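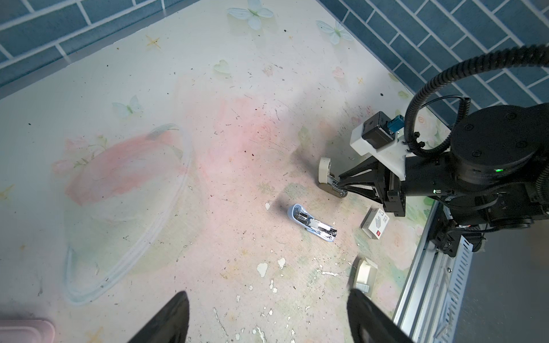
Fig. 7. Plateau à décor imprimé, éclats blancs dans le stratifié. À reboucher avant pose.

3. PRÉPARATION ET POSE DU REVÊTEMENT SUR PLATEAU DE TABLE

Valable pour film Kesholm mat et film Kesholm satiné. Film Wetudska épais : voir section 4, la pose n'est pas la même (chaleur obligatoire dans les angles).

Lire la section en entier avant d'ouvrir le rouleau. Une fois le dos papier enlevé, plus le temps.

3.1 Avant de commencer

Contenu du carton réf. 382 :
- un rouleau de film
- une raclette feutre
- un tube de mastic Ralside blanc
- une cale à poncer, deux abrasifs (moyen, fin)
- un cutter à lames sécables
- un flacon de dégraissant Jafri

Non fourni : crayon, mètre ruban, règle métal, chiffons non pelucheux, sèche-cheveux, lunettes, ruban de masquage. Prévoir une deuxième personne si le plateau est long.

Température de la pièce : entre 18 et 26 °C. Par temps froid, laisser le rouleau dans la pièce la veille au soir, debout. Pas contre un radiateur.

ATTENTION. Ne pas poser sur plateau gonflé par l'eau, sur bois brut huilé ou ciré, sur verre. Film non prévu pour contact direct avec casserole chaude.

3.2 Nettoyage

1. Débarasser le plateau. Tout. Y compris ce qui est collé dessous si les chants doivent être couverts.
2. Aspirer, puis passer un chiffon humide. Les miettes restent volontiers dans les creux : brosse à dents sèche.
3. Appliquer le dégraissant Jafri, chiffon à peine imbibé. Frotter en cercles, du centre vers les bords.
4. Attendre cinq minutes, essuyer, rincer à l'eau claire.
5. Laisser sécher une heure. Deux heures si la pièce est humide.

Note. Pas de produit vaisselle, pas de savon noir, pas de lingettes. Laissent un film gras, l'adhésif tient trois jours et se décolle.

Note. Restes d'étiquettes ou de ruban adhésif : tiédir au sèche-cheveux, gratter avec une carte plastique, redégraisser la zone.

ATTENTION. Dégraissant irritant. Aérer. Ne pas mélanger avec de l'eau de javel. Garder hors de portée des enfants, bouchon vissé.

3.3 Rebouchage des éclats

Le film épouse tout. Un éclat non rebouché se voit, surtout en satiné, et se perce à l'usage.

1. Passer l'ongle sur le bord de chaque éclat. Si le décor se soulève encore, retirer la partie qui bouge. Ne pas recoller.
2. Poncer les bords à l'abrasif moyen, cale bien à plat. Juste casser l'arête.
3. Dépoussiérer.
4. Déposer une noisette de mastic Ralside, étaler à la carte plastique, tenue presque couchée. Dépasser un peu l'éclat tout autour.
5. Laisser durcir quatre heures. Mastic encore mou sous l'ongle = attendre encore.
6. Poncer à l'abrasif fin jusqu'à ne plus rien sentir au doigt, yeux fermés. L'oeil se trompe, le doigt non.
7. Dépoussiérer et dégraisser à nouveau, la zone seulement.

Éclat profond : deux couches fines, ponçage léger entre les deux. Une seule couche épaisse fissure en séchant.

Ne pas chercher à assortir la couleur du mastic. Invisible sous le film. Exception : film Kesholm blanc mat sur plateau foncé, dans ce cas poser d'abord la sous-couche (vendue à part).
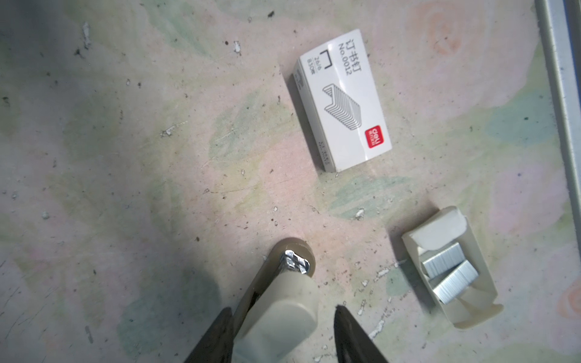

3.4 Mesure et découpe

1. Mesurer longueur et largeur du plateau, en deux endroits chacune. Les vieux plateaux sont rarement d'équerre. Garder la plus grande valeur.
2. Ajouter 7 cm de chaque côté si les chants sont à couvrir, 3 cm sinon.
3. Dérouler le film face décor contre une surface propre. Le quadrillage du dos sert de guide.
4. Tracer au crayon, pas au feutre (traverse sur les teintes claires).
5. Couper en une seule passe, règle métal maintenue à plat. Lame neuve.

Motifs à raccord : vérifier le sens avant de couper. Flèche imprimée au dos, doit pointer vers le même côté sur tous les lés.

Plateau plus large que le rouleau : deux lés, recouvrement de 1 cm, jonction du côté du mur. Ne jamais mettre la jonction au milieu, c'est là qu'on écrit et qu'on mange.

ATTENTION. Couper en s'éloignant de soi. Casser le segment usé avec l'embout du cutter, jamais à la main.

3.5 Pose

1. Positionner le film à blanc, dos papier en place. Centrer. Deux repères au ruban de masquage sur le petit côté.
2. Décoller 10 cm de dos papier sur ce petit côté seulement, replier.
3. Poser le bord sur les repères, sans appuyer. Vérifier. Encore repositionnable à ce stade.
4. Maroufler à la raclette, du centre vers l'extérieur.
5. Tirer le papier sous le film d'une main, racler de l'autre. Avancer par bandes d'une largeur de main. À deux : l'un tire, l'autre racle, on ne change pas de rôle en route.
6. Si un pli se forme, stop. Relever jusqu'avant le pli, tendre un peu, reprendre. Ne pas écraser un pli en espérant qu'il parte.
7. Arrivé au bout, repasser la raclette sur toute la surface, appui franc.

Bulles : les petites disparaissent en quelques jours. Les grosses, piquer à l'aiguille sur le bord (pas au sommet) et chasser l'air vers le trou.

Poussière prise dessous : relever tout de suite, l'enlever avec un bout de ruban de masquage. Passé une heure, laisser.

3.6 Angles et chants

1. Rabattre d'abord les grands côtés, puis les petits.
2. Angle droit : entailler en biais à 2 mm de la pointe, rabattre un pan, l'autre par dessus.
3. Angle arrondi : tiédir, tirer doucement vers le bas, plaquer au pouce. Maintenir jusqu'à refroidissement.
4. Araser sous le plateau au cutter, lame inclinée.

Note. Sèche-cheveux à mi-puissance, gardé en mouvement. Trop chaud, le film Kesholm se rétracte et la teinte jaunit, pas de retour possible. Décapeur thermique interdit.

3.7 Mise en service

- Rien de lourd dessus pendant 24 heures.
- Pas d'eau pendant 48 heures.
- Adhérence complète à 28 jours. D'ici là pas de nappe plastique, pas de ventouse, pas de sous-main collant.

Pose terminée le matin : plateau utilisable le lendemain pour du papier, un ordinateur portable. Étau, machine à coudre, pince à vis : attendre la fin des 28 jours, et toujours une cale en dessous.

3.8 En cas de problème

Un bord se relève : dégraisser dessous, sécher, tiédir, presser deux minutes. Si ça recommence, un filet de colle contact, très fin.
Rayure blanche : chiffon légèrement humide. Si elle reste, film entamé, prévoir une piece (voir section 5).
Relief visible à l'emplacement d'un ancien éclat : ponçage insuffisant en 3.3. Pas de reprise par dessus, déposer le lé.
Odeur persistante : normale la première semaine. Aérer.

Dépose : voir section 6. Ne pas arracher à froid.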